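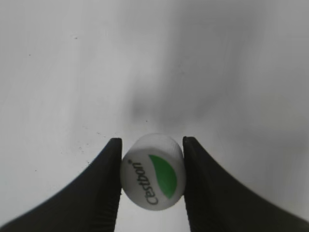
Ticket 546
Project: Szénási (two-arm table, shared workshop)
Area: grippers
Status: open, workaround in use
Opened: Tue 26 March

Summary
The bottle gripper closes too far after the cap gripper has finished its turn. With the cap off, the bottle is squeezed and the water level rises. With the cap on, the same program runs without a fault.

What I expect
The left gripper closes on the bottle, stops at the taught position and stays there until the pour is finished. The right gripper takes the cap, turns it, lifts it and moves away to the side.

What happens
The left gripper stops at the correct position, which is 3,793 counts on our scale. It stays there during the whole turning of the cap. When the right gripper opens again to let the cap go, the left one receives one more close command and moves further. The bottle is thin and it gives way at once. In two runs the water came over the neck before I could press stop.

Setup
Both grippers are on one Goller controller board, channel 1 left and channel 2 right. The sequence runs on the old workshop PC. The fingers on both sides are the same printed type, from the Nirkwood files, without changes. Both grippers have their own wrist camera, but the cameras are not used for the closing, only for finding the bottle and the cap before it.

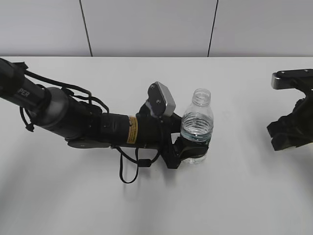
The fault does not depend on how high the bottle is held. I tried it at the label height, at the ribs and close to the bottom. Lower is better for the pour, and there the plastic is a little stiffer, but the extra closing comes in every case.

Tried so far

1. Lower force limit on channel 1. It helps only partly. The fingers still move, just more slowly, and under a certain limit the bottle turns together with the cap. Put back to the old value.

2. New teaching of the closed position, with a full bottle and with a half full one. No change.

3. Exchanged the cables of channel 1 and channel 2 at the board. The fault stayed with the bottle side when I also exchanged the channel numbers in the program. So I do not suspect the motor or the cable.

4. Ran the left arm alone, with the cap already removed by hand. 14 runs, no fault. The pour was clean each time, although the water in the glass moves a lot when the bottle comes to its end angle too fast. I will open another ticket for that, it is only a question of speed.

5. Ran both arms without a pour. Fault in every run, always at the moment when the right gripper opens.

6. Read the serial log from the board. There is a second line for channel 1 directly after the open command for channel 2. I did not write this line in the sequence – it must come from somewhere below my program.

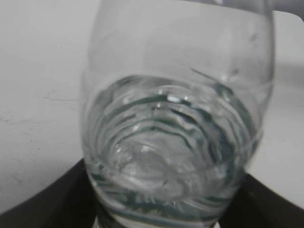

Aurelia Căpraru commented:
I had a similar thing on the small table last year. Please look in the gripper library if "pair mode" is on. In this mode each open command on one channel is followed by a hold command on the other, and the hold is sent as a close with the default force, not with your force. It is meant for two grippers carrying one tray. The Cloltham template switches it on and you will not find it in the sequence file, it is in the board settings.

Reply and further log

Thank you, Aurelia. Pair mode was on. I did start from the Cloltham template and I had never opened the board settings page.

7. Switched pair mode off, saved, restarted the board. The second line is gone from the serial log. Three runs without fault.

8. Switched the PC off and on for a cold start. Pair mode was on again. It seems the template writes the setting each time the sequence loads, so the saved value is lost.

9. Workaround: I send the command for pair mode off as the first step of the sequence, then wait 700 ms before the first movement. With a shorter wait the board sometimes ignores it. I don't know the reason for this. 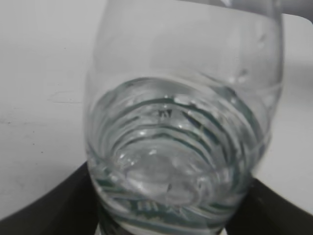 With the workaround the left gripper keeps its position through the whole run, also while the bottle is tilted. I compared the position at the start and at the end of the pour and the difference is one or two counts, so I regard it as good.

Still to do
– Remove the setting from our copy of the template and test again after a cold start.
– Check if the tray program on the small table needs pair mode before the template is changed there.
– Reduce the speed in the last part of the tilt (separate ticket).
– Put a towel in the drawer under the table.

I leave this ticket open until the first point is done. Please do not delete the wait step from the sequence before that.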